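4. Placing the Sondulwood humidifier

4.1 Choosing a spot

The Esell 40 will run happily in almost any room of the house. Your furniture may feel differently. Before you fill the tank, carry the unit around while it is still light and settle on a place for it.

1. Pick a level surface at least knee high. Mist released at floor level stays at floor level, where it benefits mainly the rug.
2. Leave a clear hand's width behind the unit for the air intake.
3. Point the nozzle toward the middle of the room, away from walls, curtains and anything you inherited.

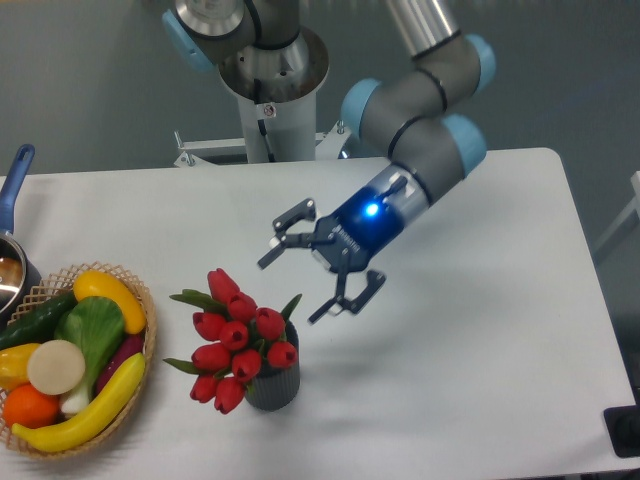 Mist falls before it spreads, so whatever stands closest gets the most of it. Paper and untreated wood suffer first. A woven basket like the one on the white table, with its plastic vegetables and fruit, needs watching too: the plastic will outlive us all, but wicker kept damp grows a gray fuzz on the underside. Move such things to the far end, or move the humidifier.

CAUTION: Do not set the unit on top of a radiator, a piano or a television. We have had letters about all of them.

4.2 First fill

1. Lift the tank straight up by its handle. Twisting it breaks the float.
2. Unscrew the cap and fill with cool tap water to the line. The space above the line is there on purpose.
3. Replace the cap, turn the tank over above a sink, and wait. A few drops are normal. A stream means you should do the cap again.
4. Seat the tank and let it stand for ten minutes before switching on.

NOTE: If your water is hard, fit the Driltar cartridge. Without it the minerals leave the tank with the mist and settle as white dust on every dark surface you own.
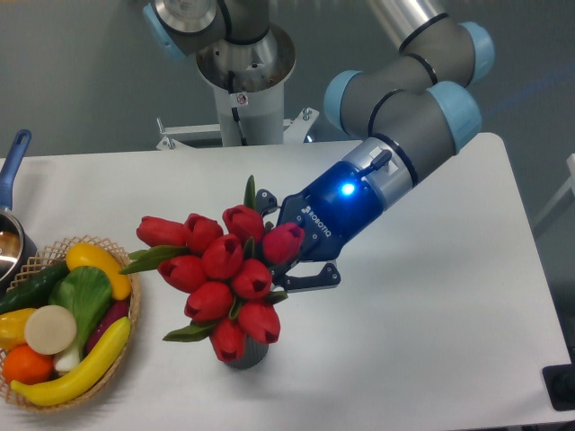 Holger Grønli wrote to ask whether he could skip the ten minutes, having skipped them all winter with his old Haugen and lived. He may, but the base will gurgle and the low-water light will come on beside a full tank.

5. Turn the dial to the middle setting and leave it there until the evening.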